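Laneway parking and footpath repairs

Residents of the laneway behind Rawat Street will have seen the notice on the power pole by now. The crack in the concrete is on the list for repair, along with the loose, gravelly section on the fence side. The contractor is Pandex, the same firm that did the kerb near the shops last May.

Ximena Quintero has been our contact with the council on this one. She measured the laneway from end to end at 109 metres and sent in a list of the spots where prams and wheelie bins get stuck. The council has agreed to resurface 52 metres of it in the first stage. The rest will be looked at again once that part is finished.

Cars can stay where they are until a start date is confirmed. After that, the kerb side will need to be clear between 7 am and 4 pm while the crew is working. Everyone with a back gate on the laneway will get a card in the letterbox beforehand – please pass it on if you have visitors or tenants who park there.

A few people asked whether the trees will be cut back. There is no plan to remove any of them. Branches hanging over the fence may be trimmed if they get in the way of the truck, and the owners will be asked first.

In the meantime, please leave the smooth concrete strip beside the kerb free for walking. It is the best surface in the lane for anyone with a walker or a stroller, and bins left on it push people onto the rough side. If you sweep up pebbles near your gate, put them in your own bin and keep them out of the drain.

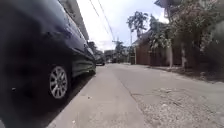 Bin nights

Collection times have not changed. Bins go out at the street end of the laneway after 6 pm and should be back in by the following evening. Missed collections can be reported through the Jurura office.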